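Taltham Pantry – progress report to Gornov fund
5 Dec 2023
From: Huw Kneath

Quick one, full figures to follow in February. Packing room is up and running. 1,091 items sorted since the grant came thru, 241 parcels out the door. Shelving done. Second packing table still on order from Pomus – chased twice.

Big packets still the slow part. They get handled one at a time and take up most of a table, so we're trialling a seperate spot for them.

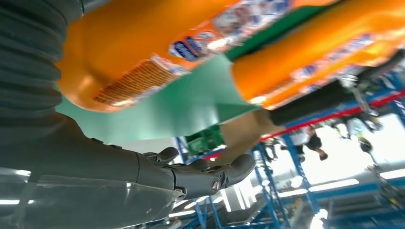
Large orange packets at the green surface, packing room.

Spend to date is under budget, colour labels for the bins came in cheaper than quoted. Nine shelves labelled, rest by end of month. Lobo centre has asked for 103 parcels – should be OK if the table turns up. Need your yes on moving the leftover freight money to cartons.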